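Ticket 306: Spares and second cell, what to order and what to fix first
Opened by Apolline Aubert, 2019-05-05
Status: open, waiting on Fleury
Queue: Equipment planning, Lellden

Original request

Hi all! I'd like to open the spares order for the two-arm cell and, in the same ticket, work out whether we have enough to go ahead with a second one. The first cell has been running the household program since March and I'm really happy with it. We now know enough about what wears out and what we never touch to write a sensible shopping list (the list we had at the start was guesswork, and I say that as the person who guessed).

Cludis has sent a quote for the spares package. It comes to $3,462 and covers finger sets for both grippers, replacement wrist cables, one elbow joint cover and a service visit. My question is how much of it we need. Three faults have been blamed on hardware, and if any of them turn out to be setup problems I would love to move that money to the second cell.

The faults as reported:

- Right arm stops short when it comes down near the front of the bin.
- Slim handles slip or rotate in the fingers.
- Cable warning on the left arm at full reach.

Entry 1: cable warning, left arm

Started with this one, as cables are the priciest line in the quote after the visit. I ran the mug task slowly with the tray in its usual place in front of the divided bin and both arms working over it.

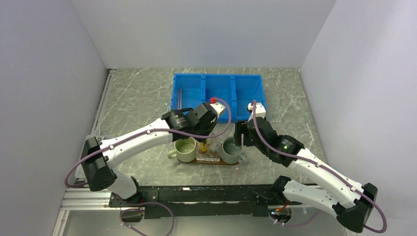 The warning comes up on the long reach across to the center, and only when the loop by the elbow has been clipped short. I let out more slack, moved one tie, and ran the same reach again. No warning. Put the tie back, and the warning came back on the second try. I did this enough times to be sure and then did it again for fun.

So the cable itself is fine. I'd still buy one spare per arm, since these do get flexed all day, but the quote has us down for a full set per arm with connectors and I don't think we need that. One thing for the second cell: please ask for longer leads from the start. Extra length at build time is cheap compared with an afternoon of moving ties.

Action: reduce cable line to 2 spares. Mark tie positions on both arms with tape.

Entry 2: slim handles

This was the interesting one! Mugs are easy for us now. Toothbrushes, pens, anything narrow that stands in a corner, those are where the retries pile up. The program asks for 200 clean picks per item before we sign it off, and toothbrushes are the slowest item on the sheet by a long way.

I tried the brushes standing together in the corner of a bin, which is the placement people complain about most, and watched the wrist view as the fingers came up to the handles. 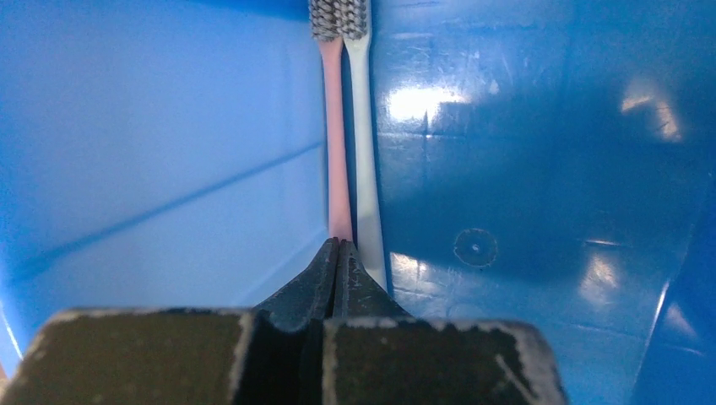 Two things are going on, I think. The first is wear. I compared the tips with the unused pair in the drawer and the gripping edge has gone smooth on the ones we use. With the unused pair fitted, the same pick went noticeably better, so the finger sets in the Cludis quote are money well spent and I want to keep that line exactly as it is.

The second is lighting. Glossy blue plastic throws back every lamp we own, and with glare right behind a pale handle the vision step has a hard time finding the edge. I turned the side lamp away and the misses dropped again. We could buy matte bins, or line the ones we have, or put a diffuser on the lamp. Dretia makes a clip-on diffuser that fits our rail, and I've asked for a price. Until then a sheet of baking paper is doing a surprisingly good job, and I'm quite proud of it.

Please don't sand the bins. Someone suggested this in chat and I can see the appeal, but we'd have to redo the background set for every item we've already signed off.

Action: keep finger sets. Add diffuser to the list, price to come. Baking paper stays.

Entry 3: right arm stops short

The reported fault was that the arm slows and halts on the way down, and the note in the quote suggests a worn joint. I wasn't convinced, so I went through the layouts we've been using. The crowded one is the kitchen layout: mug, foil tray, bowl at the far end, bins behind. The gripper has to come in past a lot of things, and the bowl leaves very little room for the right-hand finger. 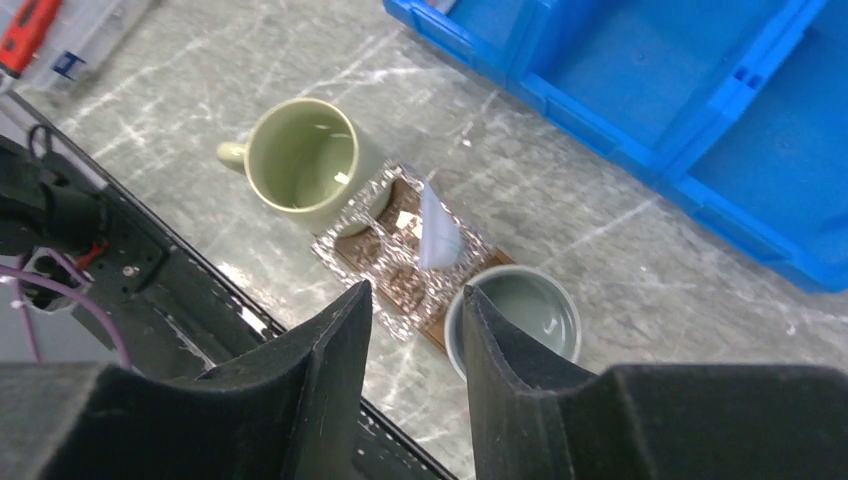

Page 2

Ticket 306, continued

I moved the bowl a hand's width farther along and the halts went away. Moved it back and they came back. The arm is stopping exactly as it should, since we set the clearance limit very cautiously in March and then made the layouts busier without looking at it again. That's on me, and it's an easy fix.

It does tell us something useful for planning, though. The tabletop is the tight part of this cell. For the second one I'd spend on a wider table before I spend on anything clever. Fleury can cut the top to size, and they've offered the same pattern as the one we have so that recordings from both cells match. I've asked them for two widths, the current one and the next one up, with delivery dates for each. Their drawing needs the mounting platform dimensions, which I'll measure again (the figure in the old folder is from before we shifted the rail).

I also want to raise crumbs. The foil tray drops bits, the bits end up on the fingers, and then we wonder why the fingers wear! A brush and a small hand vacuum should go on the list. They cost next to nothing and I'd happily use them twice a day.

Action: clearance limit reviewed, bowl position marked. Joint cover dropped from the order for now. Table quote requested from Fleury.

Entry 4: bins

Last check. The single divided bin is handy for small items, but for sorting I much prefer separate bins side by side, so that each one can be swapped without clearing the others. Tested with empty bins in a row and the gripper fully open over the tabletop, to see how close we can bring it to the rims. 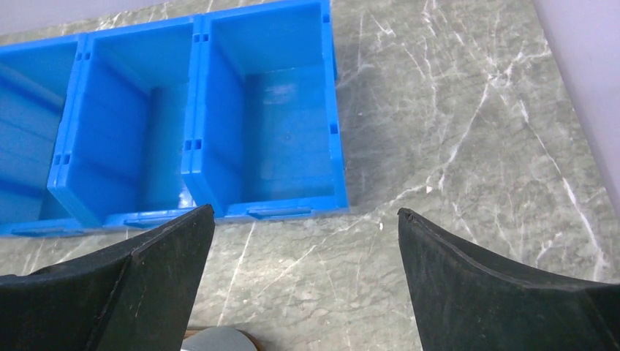

What to order

From Cludis: the finger sets, 2 wrist cables, no joint cover. I'd like to postpone the service visit until the second cell is in, so they can look at both on one trip. I've asked them to requote on that basis and to say whether the finger price holds if we take sets for both cells together.

From Fleury: one tabletop, width to be decided when the quotes are in. My vote is for the wider one.

From Dretia: diffusers, one for each lamp we keep.

From petty cash: brush, hand vacuum, colored tape, spare bins of the same kind and color. Please match the blue. A different shade counts as a new background and we'd be recording the whole set over again.

Still open

- Does the wider top fit through the lab door in one piece? I'll measure, but if anyone remembers how the first one got in, please add a note.
- Second set of mugs. We have favorites and they're going to break one day.
- Who signs for delivery if I'm at the Cludis demo that week?

I'm so pleased with how this came out. Two of the three faults were settled with tape and a bit of rearranging, and the third gave us a good reason to buy the one thing on the quote I already wanted. Add comments on the ticket and I'll fold them in when Fleury replies.

A.A.

Copyright 2019 Lellden | Contact the equipment desk | Back to top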